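From: Sheyla Londoño
To: openday list
Date: 5/26/19
Subject: Re: [openday] Flumaveck visit, who's going and what do we want to see

Replying in bits between other things, sorry. Yurani's message is at the bottom for anyone who joined after it went round.

Coach: booked, 35 seats. Leaves from the Jõgi car park, same side as last year. If you're driving yourself tell me and I'll give your seat away, there is a waiting list already.

Cost is 190 for the coach whatever happens, so please don't drop out the night before like some did for Dultetti.

Timings. They want us in two groups, 14 in the first and 21 in the second. First group does the arms while the second has the talk and coffee, then swap. No bags in the demo room. Flat shoes.

Yurani asked about the talk. It's the Zovisov people, same slides as September I think, but with a longer bit on grippers at the end. I've asked them to leave time for questions becuase last time we got one and a half.

On the "will it only be pick and place" worry, no. I went over to have a look at what they're planning and they've moved on a fair bit from blocks in trays.

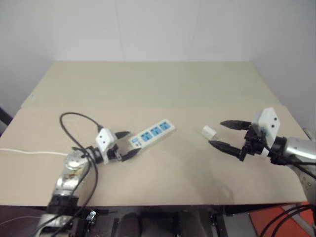
Two-arm jobs are what I'd push for, they're far more interesting to watch than one arm on its own. Household stuff too, which people who don't do this for a living will get straight away. Left gripper has the power strip by one end, right one is open with the little white plug just by its fingertips, and you start thinking about how you'd do it with two fingers a side. Four sockets to choose from on that strip as well. I'd like them to talk us through how they choose where to grip, and what happens if the strip turns a bit. Could everyone have one question ready along those lines? Send to me, not the list, and I'll weed out the doubles.

Lunch still not sorted. Will chase.

Sheyla

Yurani Escobar wrote:
> Hi all, can somebody confirm numbers for Flumaveck? Also is it
> just going to be pick and place again? My lot sat through forty
> minutes of that at Dultetti and I had to bribe them with crisps.
> Would love to see something with both arms if they have it.
> And who's giving the talk?
> Can bring the spare badges if wanted.
> Yurani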